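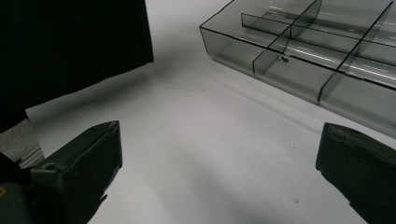
NOLLHAM COMMUNITY HOSPITAL
Estates and Facilities Group: Minutes, October 2018

Present: Estates (chair), Infection Control, Nursing, Pharmacy, Patient Transport, Finance (by phone, with a dog), Cletska Flooring (item 3 only)
Apologies: Information Services, whose calendar system did not tell them there was a meeting

1. Minutes of the August meeting

Approved with one correction. Under item 5, "the ward was flooded with complaints" should read "the ward was flooded." Complaints came later and are covered below.

2. Matters arising

2.1 The clock in Outpatients has been repaired. It now disagrees with the clock in Radiology by four minutes, where previously it disagreed by an hour. Estates regards this as closed. Radiology does not.

2.2 The spare key to the oxygen store has been found in the oxygen store. A second spare has been cut and will live at the switchboard.

2.3 Pharmacy asked again about the shelf. Estates confirmed that the shelf is on order. Pharmacy asked that the minutes record that this is the fifth time the shelf has been on order.

3. Corridor flooring, east wing

Cletska presented its plan for replacing the vinyl between the main elevators and the surgical ward. The work covers 800 square feet and will be done at night, in sections, with one side of the corridor left open for beds.

Nursing asked how wide the open side would be. Cletska gave a figure. Nursing asked how wide Cletska thought a bed was. After some discussion the sections were redrawn on the back of the agenda, and Cletska will send a clean copy.

Infection Control wants the dust barriers taped at the floor as well as the ceiling, and wants to see the first one before any cutting starts. Cletska agreed.

Color: the group had previously chosen "Harbor Mist" over "Morning Pebble." Samples of both were passed around and could not be told apart. Harbor Mist stands.

Action: Cletska to send revised drawings and a noise schedule. Nursing to warn the ward.

Cletska left the meeting by way of the corridor in question and was heard to remark on it.

4. Nurse call system

The Dallero panels went live on two wards in August. Estates reported 221 faults logged since then. On review, most came from a single bathroom, where the pull cord hangs beside the light cord and is the same length and color. Patients wanting light have been getting nurses, and the nurses have been turning on the light.

Dallero has offered to supply a different cord at a price Finance described as "brave." Estates believes it may own some red cord already and will look.

Nursing noted that, cord aside, the panels are a clear improvement and the night staff like the quieter chime. The group paused to enjoy this.

Action: Estates to fit red cord, shorten the light pull, and report the fault count again next time.

5. Wheelchairs

Patient Transport has completed the wheelchair audit. The hospital owns 26 chairs on paper. Patient Transport located all but three, including one in the boardroom and one across the road at the diner, which was reluctant to part with it.

Footrests remain a problem. They come off, and they do not come back. Patient Transport proposed fixing them permanently. Nursing objected on the grounds that people need to get out of the chairs. Tethers will be tried on a few chairs first.

Action: Patient Transport to buy tethers. Finance to approve tethers without a business case.

6. Boiler house

The Xue controller on the second boiler resets itself roughly every 10 days and goes back to factory settings, which suit a much colder place than this one. The third floor has been opening windows. The first floor has been bringing sweaters. Estates has asked the supplier for new firmware and in the meantime has put a laminated card on the controller with the correct settings.

Infection Control asked whether hot water temperatures at the taps had been affected. They have been checked weekly and are within limits. The log was handed around.

7. Parking

Deferred. It was deferred last time too, and the group sees no reason to break up a happy arrangement.

8. Other business

8.1 Finance reminded everyone that purchase requests marked "urgent" must say why. "Because it is urgent" will be sent back.

8.2 Infection Control asked that staff stop propping the linen room door open with the hand sanitizer stand. Estates will fit a proper hold-open linked to the fire alarm.

8.3 Pharmacy asked about the shelf.

Next meeting: same room, provided the projector has been returned to it. Information Services to be invited by telephone.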